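Moving to Graren in winter

I came to Graren in February with two bags and a bicycle. My first room was on Carrier Street, 200 steps from the bakery, and I was very happy with it.
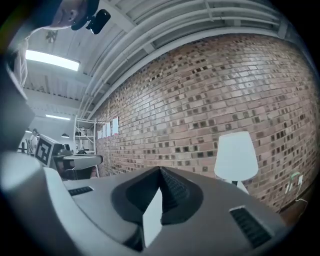

What I miss

Mostly the bread from home - it is dark and a little sour. The bakery makes one like it, but only on Saturday. I also like the old brick in this town, red and brown together.
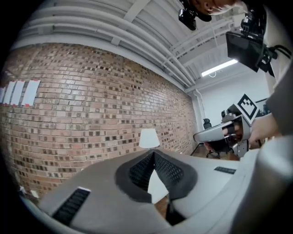
Page last changed: June 17, 2019

Next time I will write about the language course, which has 3 levels.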